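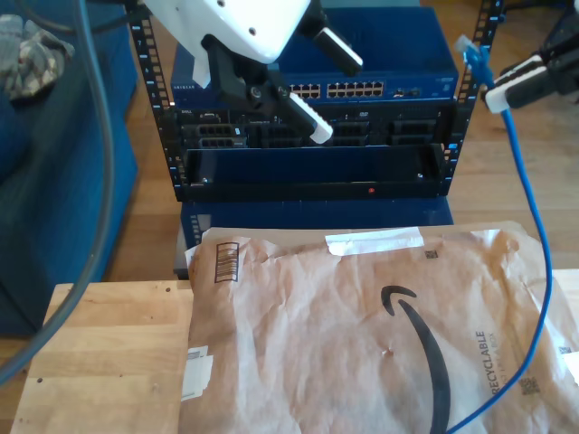
A blue network cable in front of the equipment rack.

Town's internet switch slips again

AMETEPE - Residents who were promised faster internet in February will now get it in September 2022, according to a letter from Drollex that reached most mailboxes on Friday. The letter was also sent by email, for those whose email was working.

The company blames a permit for a trench 142 feet long, which must pass beneath the parking lot of the Histine bakery. The bakery says it agreed to the trench in the spring and has been waiting for someone to come and dig it.

"I have had 13 phone calls with them and five of them stayed connected," said Akua Sulemana, who runs a bookkeeping business on Vuven Street. She now files her clients' paperwork from the library - it closes at 5.

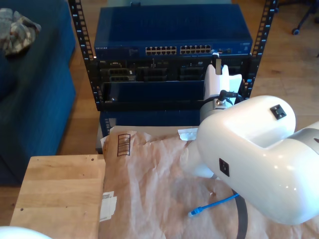

Network rack, at rear, with brown paper in front.

Drollex spokesman Jouko Aaltonen said customers would get a credit on their next bill. Asked how much, he said the amount could be found online.

The town council will take up the matter at its next meeting. The meeting had been set to stream live, but will be held in person only.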